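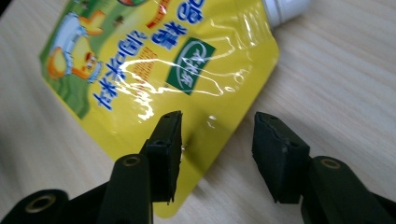 Search this guide Go

Satside Station Setup Guide
Section 3. Planning and budgeting before you order

Last updated June 2, 2026 by Edmund Kwiatkowski

Read this section before you sign a quote. The Satside brochure says a two-hand station is "ready out of the box." Ours at Trirora needed a table, two posts, cabling, spare pads and a good deal of patience, and the brochure priced none of them.

3.1 Decide what the station is for

1. Write down the objects your operators will handle in the first month. Use real products from the shelf. The demo kit is foam cubes, and foam cubes tell you very little about a refill pouch with a screw cap.
2. Mark every item that is shiny, soft or changes shape when squeezed. Laminated film throws glare back at a close-up camera, and printed text can wash out in it.
3. Ask the seller for sample recordings of those items. If all you get is a highlight video, treat the question as unanswered.

Note: Mondlow, the reseller we used, offers an object pack for $69. It is mostly rigid boxes. A trip to the grocery store will serve you better.

3.2 Build the real price

1. Start with the quoted price for one pair of hand-held grippers. Ours was $2,325.
2. Check whether that covers both hands. Some quotes are per gripper, and the wording is easy to misread.
3. Add $500 for the table, posts and brackets if you have none. We spent all of it.
4. Add pads. The rubber gripping pads wear at the edges, and the warranty treats them as consumables. Get the price of a replacement set in writing.
5. Add the Pop software license from the second year on. The first year is free, so it tends to go missing from the budget request.

Caution: Do not accept "pays for itself" figures without seeing the hours behind them. The sheet we were sent assumed an operator who never resets the table, swaps an object or takes lunch.

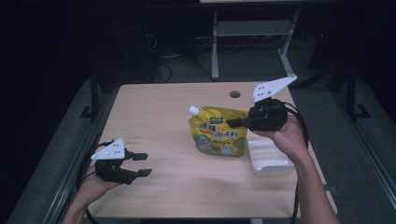
3.3 Check the space and the cables

1. Measure the operator's reach with a gripper in each hand. It is shorter than the reach of bare hands.
2. Choose a table with rounded corners and, if you can, a cable grommet. Keep the working side clear of anything you don't plan to record.
3. Route each gripper cable down along the forearm and let the operator turn the wrist fully both ways before you tie anything off. A 56-inch cable sounds generous in a catalog. Try it with your tallest operator.
4. Leave floor space behind the table. Spare cable ends up there whatever the floor plan says.

Note: The optional "pro" cable arm was quoted to us twice. We still can't say what it does that a hook and a strap don't.

3.4 Before you pay

1. Ask for a two-week trial with your own objects.
2. Get the return terms, including who pays freight.
3. Order one station. The volume discount starts at four, and Mondlow will bring it up. We plan to look at a second station in July, once we have our own repair costs to go by.

Related sections
Section 2. What comes in the crate
Section 4. Mounting the posts
Section 5. Installing Pop
Section 9. Pad replacement
Quote comparison worksheet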